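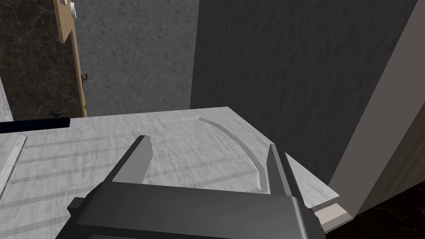 Skakier Robotics Club > Student Projects > Kitchen sim: wrist cam view or overhead?

druma_dan
Okay so our team is three weeks from the summer demo and we still can't agree on this. We're training a policy in sim for the kitchen tasks, and right now the only thing it gets is the wrist camera. Opening drawers is fine. Anything on the countertop is a mess – the arm drifts over, opens the gripper, and hangs there like it forgot what it came for. Renzo wants to add an overhead camera. I want to fix what we have first. Thoughts?

wworku
Wrist only is going to hurt you every time the target leaves the view. We had the same thing last August with the Indari arm. Once we added a second camera our pick task finally started working. I'd side with Renzo, sorry.

druma_dan
Of course you would. How many demos did you have though?

wworku
100 for the first try, which was way too few. We ended up with 1269 after the whole club took turns on the controller. My thumbs still hurt.

carmela_p
I'm going to disagree with Wondimu a little. Two cameras means two things that can be wrong. Are you randomizing the textures? If your counter is marble in every kitchen it trains on, the policy could be hanging on to the veining and you'd never know until you swap it out. Ours fell apart the first time somebody picked a plain white counter.

druma_dan
We randomize walls and cabinets but I have to check the counters. Ilaria set that part up. I know we've got at least one kitchen with grooves cut into the counter, and I've been wondering if those throw it off too.

ilaria.o
Counters are in the random list, but there are only 2 materials in it because I ran out of time before finals. So yeah, that one's on me. I can add more tonight. The grooves are part of the mesh, they don't change when you swap materials!

wworku
More textures is good but it won't help with drift. If the arm starts out looking at bare counter, how is it supposed to know which way to go? Give it a history of frames at least.

carmela_p
Or start the episodes closer and back it up bit by bit. That's free and you don't have to touch the cameras. Also check your gripper action. We had open and close on the wrong scale once and it looked just like what you're describing, fingers wide open and never committing.

druma_dan
Ooh, okay. The gripper thing I can check in five minutes. brb

druma_dan
Scale looks right to me, –1 to 1 like the config says. So it's not that. Going to try the closer starts while Ilaria does the textures, and if it's still drifting after that Renzo gets his overhead camera and I'll stop complaining.

renzo_c
Screenshotting this.

tvilla
Before you launch a long run, can somebody please tell me which nights you need the lab machine? The Abbasi team has it booked through Thursday and I'm not refereeing that again.

druma_dan
Friday night and all weekend if it's open, thanks Tiziana!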